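Surface Pattern and Print, Unit 2
Handout: Repeats, scale and ground
Tutor: Theresia Ruchti

Read this before the May workshop. It covers the part of the unit that most people find dull and then need in a hurry when they start drawing. Bring your sketchbook, a soft pencil, tracing paper and a sheet of layout paper.

What a repeat is

A repeat is the smallest piece of a pattern that can be copied again and again to fill a surface. Printers also call it the tile or the unit. Its edges have to meet: whatever leaves on the right comes back in on the left at the same height, and whatever leaves at the bottom comes back in at the top.

The size of the repeat is set by how the cloth or paper is made. With a roller, the height of the repeat is the distance around the roller, or an even fraction of it. With a flat screen it is the size of the screen. With digital printing there is no fixed limit, but most clients still ask for a standard size so that a hanger or a seamstress can plan the cuts.

Write the repeat size on the back of every drawing. Work that comes in without it will be handed back.

The common layouts

Block (or straight) repeat. The unit is copied in straight rows and columns. It is easy to set up and easy to match at a seam. The weak point is that strong motifs line up and the eye reads them as stripes.

Half-drop. Each column is moved down by half the height of the unit. The motifs now run on a slant, which breaks up the rows. Most floral wallpapers use it. It wastes more paper in hanging, so a client may ask you to justify it.

Brick. The same idea turned sideways: each row is shifted by half the width. It suits small geometric designs and is less used for flowers.

Mirror. The unit is flipped across one or both sides. You will get faces and insects where you did not want any. Check the center line.

Tossed. The motifs point in several directions, so the cloth can be cut either way up. Good for clothing. A tossed design still sits on one of the layouts given before it; the difference is in the way the motifs are turned.

Spacing and scattered flowers

A scattered floral looks casual, but it takes more planning than a dense one. In a dense design the leaves and stems fill the gaps. In a scattered design the gaps are in plain view, and any gap that comes out larger than the rest will show up as a line or a hole once the unit is repeated across a wall.

The usual way to work is to place the strongest motifs first. Decide where the brightest or largest flowers go, repeat those alone on tracing paper, and look at the result from across the room. Move them until nothing lines up. Only then add the second layer, which is often a leaf, a sprig or a silhouette in a quieter color. The second layer ties the first one together and should not compete with it. 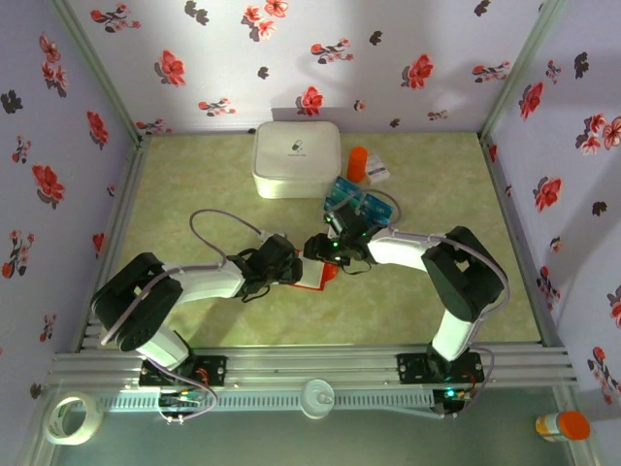

Ground color comes next, and it should be settled early. A pale ground pushes dark motifs forward and makes the gaps look larger. A mid-tone ground pulls everything closer together, and you can often space the motifs further apart on it without trouble. If you change the ground late, go back and check the spacing again. Students regularly skip this.

Limit the number of colors. Each one costs a screen, and in the set exercise you are allowed five including the ground. Overprinting two of them to get a darker tone is permitted and does not count as an extra.

Scale

Scale is the size of the motif compared with the place where it will be used. A flower the width of a hand is small on a curtain and very large on a child's shirt. Test at full size. A design shrunk to fit a screen always looks busier and tighter than it will in use.

Two tests to do every time:

– Pin a full-size print to the wall and stand well back. Look for stripes, clumps and holes.
– Fold or crumple a second print. If it is meant for cloth, it will never be seen flat.

Case: the Grida papers

Ruan Mkhize drew the Grida range for Andberg as a half-drop with one large flower and two small sprigs. The first proof had a clear slanted line running through it, caused by the sprigs all leaning the same way. He turned one of them over and moved it toward the edge of the unit. The flower was left where it was. Both proofs are in the plan chest, second drawer, and you should look at them side by side.

Araceli Aguirre's Nava cloths are in the same drawer. They use a block repeat on purpose, with the columns left visible. Note how narrow the gaps are.

Grounds without a motif

Some surfaces have pattern but no motif: marbled papers, sponged walls, stone and stone-effect sheets. They still have to repeat if they are printed, and they are harder to repeat well than flowers. There is no outline to hide a join behind. Any vein or bright patch that stands out will be seen again at every repeat.

Keep the contrast low and let the veins cross the edges of the unit at different angles. Avoid a single strong diagonal. Take out any small dark mark that draws the eye, or add others so that it has company. Use a larger unit than you think you need. 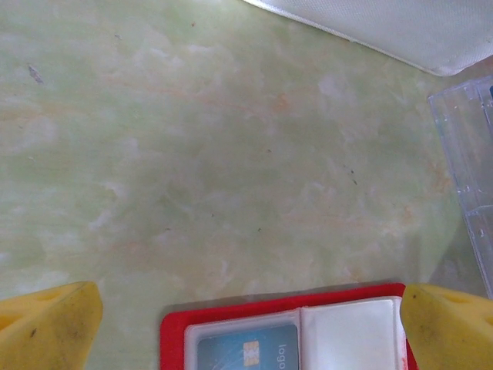

Set exercise

1. Draw one main motif and one secondary motif from a plant you have in front of you. No photographs or online sources.
2. Lay them out as a block repeat and then as a half-drop, using the same unit size for both.
3. Color the better one. Keep the other in pencil.
4. Make a plain textured ground to go with it, by sponge, marbling or dry brush, and repeat that as well.
5. Write half a page on what you moved and why.

Hand in all sheets flat, in a folder, with your name and the repeat size on each. Yatziri Serrano will be in the print room from 2 p.m. for anyone who needs help with registration marks. Mererid Bellis has the key to the paper store.

Flatutell layout sheets are fine for the tracing stage but too thin for paint.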